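# The Tastthorpe Round

*15 February 2020*

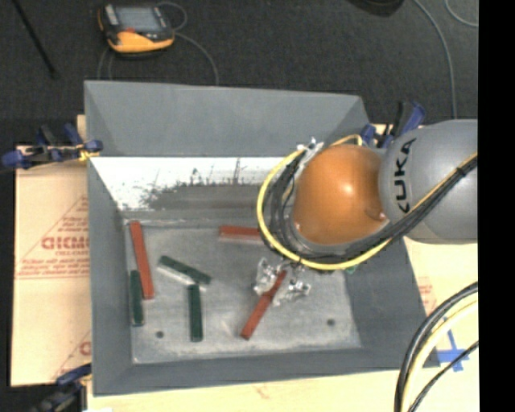
## One: The Start

Randi Kvam had been awake since two and could not have been happier about it. Rain was hammering on the village hall roof, the tea urn was hissing, and everyone she liked best in the world was sitting on the floor putting tape on their heels.

"You're smiling," said Ferhat. "Stop it, it's frightening."

"It's twenty-one miles of bog! Why would I not be smiling?"

He handed her a number, 915, and two safety pins, one of them bent. Then the doors were open and they were all out in the lane, head torches bobbing, and somebody shouted something that might have been "go". It was good enough for Randi. She went.

## Two: Brekix Edge

The climb to Brekix Edge starts behind the last barn and doesn't let up. Randi loved it. She loved the slap of wet grass on her shins and the way the wind came over the top and tried to take her hood off. Panagiotis Sarantis was just in front, singing, badly, in Greek.

"Do you know any others?" she yelled.

"No!" he yelled back, and began again from the first verse.

By the wall they caught Ilgın Karaca, who had gone up to her thigh in a hole and was laughing so hard she couldn't get out of it. They took an arm each and pulled. The leg came free with a tremendous noise, but the shoe didn't, and all three of them lay on their stomachs in the peat, feeling about for it, while the sky behind the ridge went from black to a lovely dirty blue.

"Got it," said Ilgın. "No. That's a sheep's jaw."

"Keep it for luck!"

She did, too. It went in her jacket pocket. The shoe turned up a moment later, under Panagiotis.

## Three: The Hut

Erhan Akbulut had carried a stove up to the hut in the dark, and a pan, and a sack of potatoes, and he was serving them with butter and far too much salt. Randi ate hers so hot that her eyes watered.

"Five ahead of you," he said. "The beck's up. Use the bridge, please, I don't care what you did last year."

Last year she had swum. She grinned at him, stuffed a second potato down her glove to keep her fingers warm, and ran out after the others, down through the bracken towards the sound of the water.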